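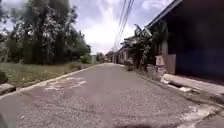

Nana Tsikata has lived in Costigan for most of her life and says the late bus is overdue. "My shift ends at 11, and the last bus leaves before that," she said.

Costigan, 13 April 2023 - Oltden Transit will add two evening trips to its Costigan to Wetevholm route. The new trips run Monday through Saturday and stop at Gatia Hospital in both directions.

Oltden surveyed riders last September and received 3296 replies. Nearly 3000 asked for later service. Fares stay the same, and monthly passes will be accepted on the new trips.

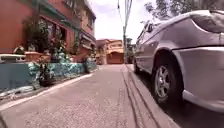

Street in Costigan. Photo: Oltden Transit

Printed timetables are available at the Wetevholm ticket office and on board all buses. Riders who need a ramp can use any stop on the route - no advance call is required.

Media contact: Oltden Transit press office, Wetevholm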